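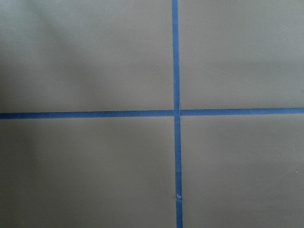

Tape cross on the bench, wrist camera view.

Wrist Z drift after tool change, cell stopped on contact

mladefoged
The Mikkelsen arm drove the gripper into the bench at the tape cross on the second-last cycle of a 500-cycle run. Protective stop tripped, no damage I can find to the fingers. The program goes to a hover point 40 mm above the cross, takes a picture, corrects X and Y, then descends to 2 mm. Log shows commanded Z of 2 mm at the stop. The fingers were on the surface.

The tool was swapped at cycle 9 and the TCP reloaded from file. No other changes. Before I re-teach everything, has anyone seen Z go off while X and Y stay good?

dvitale
Check which TCP file it loaded. We had two with the same name in different folders and the controller took the older one. X and Y looked fine because the vision step corrected them every cycle. Nothing corrects Z.

h_sjoberg
I'd look at the target first. The strips aren't square to the camera, and there is a pale crease on the vertical one just above the crossing. If your edge finder picks that up, the centre moves. There's also a whitish flake on the left edge lower down. Tape is not a fiducial. Print a proper one on Endelura sheet and bolt it down.

dvitale
A bad centre gives you a bad X and Y. She has a bad Z.

h_sjoberg
It does if scale is worked out from strip width, as some of the older scripts do. Wider apparent strip, camera thinks it is closer.

mladefoged
Scale is fixed in this script, Z is never taken from the image. Agreed the tape is poor, though. The tilt is handled, it fits both lines and takes the crossing.

nnair
Leaving the cause aside, why is it descending at full program speed to 2 mm with no force threshold? A protective stop is the last layer. I'd want a guarded move for the final part of the descent and a software plane above the bench. Please lock it out of auto until that's in.

dvitale
Guarded move, yes. A plane won't help if the TCP is wrong, the controller will believe it is above the plane the whole way down.

nnair
Fair point on the plane. The guarded move stands.

mladefoged
Found it. The TCP file was the right one, but the length in it was for the short fingers. The long ones went on at cycle 9. That leaves the question of why it ran almost 500 cycles before contact. The descent step only runs on a failed vision check, and the log has one failed check after the swap, the one that hit.

h_sjoberg
And why did the check fail on that cycle? I'm still saying tape.

mladefoged
Can't rule it out. The log gives low edge confidence and no saved picture. I've turned on picture saving for failed checks, added the guarded move, and put the finger type in the tool change prompt. Arm stays in manual until Nandini has looked over the program.

Contact the moderators | © Plorero Automation Forum | Back to top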